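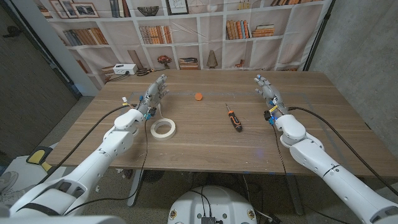
Section 5: Recording demonstrations

This section covers the collection of two-arm demonstrations on the table station. It assumes that the arms have been calibrated (Section 3) and that the operator has completed the practice tasks in Section 4. The examples refer to task 2, "Tape and screwdriver", and the same procedure applies to every tabletop task in the Koltum task list.

A demonstration is one complete run of one task, from the ready pose back to the ready pose. Koltum stores each run as an episode, together with the camera streams, the joint positions of both arms and hands, and the operator's mark of good, poor or void.

5.1 Before you switch on

1. Check that nobody is standing within reach of either arm.
2. Make sure the emergency stop is released and within reach of your seat. If a second person is resetting the table, they must have their own stop button.
3. Follow each cable by eye from the wrist to the point where it leaves the arm. It should have enough slack for the wrist to turn fully in both directions.
4. Look at the power strip on the table. It should be at the back corner on the left arm's side, clear of the space where the hands will work.
5. Check that the backdrop is hanging where it was for the previous episodes in the set. Small folds are acceptable. Do not iron or replace the fabric halfway through a set.

CAUTION: Never reach across the table while the arms are live. To pick up a dropped object, pause the session, wait for the pause tone, and approach from the front.

CAUTION: A cable that snags under a hand can pull the wrist connector out of its socket. If this happens, press the stop before touching the connector.

5.2 Laying out the objects

Task 2 uses three objects: a roll of masking tape, a screwdriver and a small orange disc. The tape and the screwdriver are to be picked up. The disc stays on the table and must not be moved by either hand. It is there so that the learned policy sees an object it should leave alone.

1. Lay the roll of tape flat on the left half of the table.
2. Place the disc near the middle, further back than the tape.
3. Lay the screwdriver on the right half with the handle towards the right arm. The angle may vary between episodes, and should.
4. Move each object a little before every new episode. Keep all three inside the pale tape lines.
5. Take your hands and any loose items away from the table before you call "clear".

Note: Do not return objects to the same spot each time. A set in which the tape always starts in one place will train a policy that reaches for that place whether or not the tape is there. Eduardo Teixeira's layout cards, kept in the drawer under the operator's desk, give 45 starting layouts for this task. Shuffle them at the start of each session and work through the pack.

5.3 Starting a session

1. Switch on the arms, then the hands. Wait until the wrist lights show blue on both sides.
2. Open Koltum Recorder and sign in under your own operator name. Episodes are compared between operators later on, so shared sign-ins spoil the record.
3. Choose the station (Carrilho table) and the task number.
4. Press Ready. Both arms rise over the table with the fingers pointing up. If one arm stops short, press Ready again. If it stops short a second time, end the session and run the joint check in Section 3.4.
5. Put on the Jastano gloves and hold your own hands in the same pose. The recorder will not link the gloves to the arms until the two match.
6. When the link tone sounds, open and close each hand once, slowly. The robot hands should follow without a visible lag.

If the hands lag or jump, unlink, lay the gloves flat on the desk and press Zero. Most jumps come from a glove that was zeroed while the fingers were bent.

5.4 Recording an episode

1. Press the left foot pedal to start. A single tone sounds and the counter begins to run.
2. Bring the left hand down over the tape. Close the fingers around the roll and lift it clear of the table.
3. Bring the right hand down to the screwdriver and grip it by the handle. Lift it until the tip is off the wood.
4. Turn the right hand so that the tip points towards the left hand, and hold both objects still until the tone sounds.
5. Put the screwdriver down first, then the tape. Lay them down. Do not drop them.
6. Return both hands to the ready pose and press the left pedal again to stop.
7. Mark the episode good, poor or void.
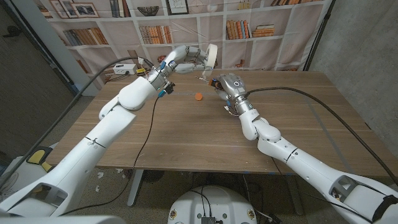 Figure 5-2. Tape in the left hand, tool in the right. The disc stays on the table.

Move at a steady pace throughout. New operators tend to hurry the reach and then hover above the object while they line up the fingers. Hovering teaches the policy to hover. If you are unsure of the grip, slow down the whole approach and keep the hand moving.

You may change the order of steps 2 and 3, and picking up both objects together is allowed. Keep a mixture across the session. Do not pass an object from one hand to the other in this task; handovers are recorded separately under their own task number.

Marking guide

Good: both objects lifted and put down, the disc not touched, no pause longer than a breath.
Poor: the task was completed but with a second attempt at a grip, a knock against the table, or a long pause. Keep these. They are used when training the recovery behaviour.
Void: an object left the table, the disc was moved, a person's hand came into view, the link dropped, or the wrong task was selected.

Note: Do not mark an episode void simply for being untidy. Armindo Barreto goes through the void folder in the spring clear-out each March and usually moves a fair number back to poor.

5.5 Checking the wrist cameras

The head camera shows the whole table, but most of what the policy learns about gripping comes from the wrist cameras. Check them at the start of the session, after every break, and after any bump.

1. From the ready pose, link the gloves and pick up a test object with each hand in turn. Any tool with a handle of a suitable size will do.
2. Raise the hand and look at the matching wrist view in the recorder.
3. Confirm that the thumb, the fingertips and the part of the object between them can be seen together. The back of the hand will take up a large part of the view. This is normal.
4. Turn the wrist slowly. The picture may tilt a long way, with the backdrop and floor swinging round behind the hand. The hand itself should stay in the same place in the view.
5. If the hand shifts in the view as the wrist turns, the camera bracket is loose. Unlink, press the stop, and tighten the two bracket screws by hand with the short key. Then repeat the check.

The lights at the fingertips can throw a blue glow on to a dark object. Leave them on. All earlier sets were recorded with the lights on, and changing them would split the data.

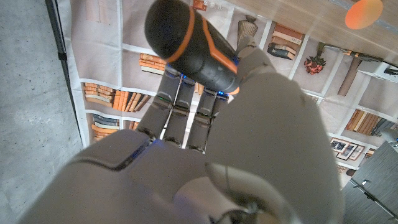
5.6 Session length and set size

A full set for one task is 2000 good episodes, gathered over as many sessions as it takes. Poor episodes are stored with the set but do not count towards the total. The running count is shown at the top right of the recorder window; the first set for task 2 was closed early at 1388 and is listed in Koltum as "short".

Stop for a break after 45 minutes at the gloves, even if the work is going well. Grip quality falls off before the operator notices it. Swap operators at the break if you can, and sign in again under the new name.

5.7 Ending a session

1. Return both hands to the ready pose and unlink the gloves.
2. Press Park. Keep clear until both arms have come to rest.
3. Switch off the hands, then the arms.
4. Press Upload. Leave the recorder open until the Drirkness drive shows the session as stored.
5. Write any faults in the station log, with the episode number where each one was first noticed.
6. Put the layout cards back in the drawer and hang the gloves on their hooks, palms outwards.

If the upload stops partway, do not record again on the same station. Restart the upload from the Sessions page. Files already stored are skipped. If it fails a second time, copy the session folder to the spare disk and note this in the log.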